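Print this page
E-mail this page

4. Putting on the Vorar screen protector

This is the fun part! Once the glass settles onto your phone and the bubbles race out to the edges, you'll wonder why you put it off. Read all the steps once before you open anything, and pick a room without a fan running.

1. Wash and dry your hands, then turn the phone off and take it out of its case.
2. Wipe the screen with the wet pad (marked 1 on the packet), going right into the corners.
3. Dry it with the cloth. Tilt the phone toward a lamp and look for lint.
4. Lift any specks with the dust sticker. Be picky here, even one tiny crumb will leave a bubble.
5. Snap the Mornico alignment tray over the phone with the notch at the speaker end.

NOTE: The tray fits phones up to 11 mm thick. If yours is thicker, leave the tray out and line the glass up by eye with the speaker slot. Plenty of people do it this way and get lovely results.

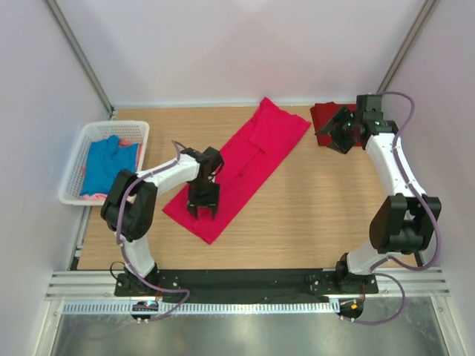

6. Peel off the backing by its tab and hold the glass by the edges only.
7. Lower it into the tray, let go, and press once in the center with a fingertip. Watch it spread, it's great!
8. Push any leftover bubbles outward with the squeegee card, then leave the phone flat for 90 minutes before putting the case back on.

CAUTION: Do not slide the glass once it has touched down. Lift it from one corner with the sticker and start again from step 4.

CAUTION: If the glass chips, take it off and throw it away wrapped in paper. Chipped edges are sharp.

Fingerprint reader under the screen? Delete your saved prints and add them again with the glass on. Riet Hermans on our help desk suggests saving the same thumb twice, and it really does speed up unlocking.

Replacement glass is part 137. The tray can be used again, so hang on to it.

Print this page | E-mail this page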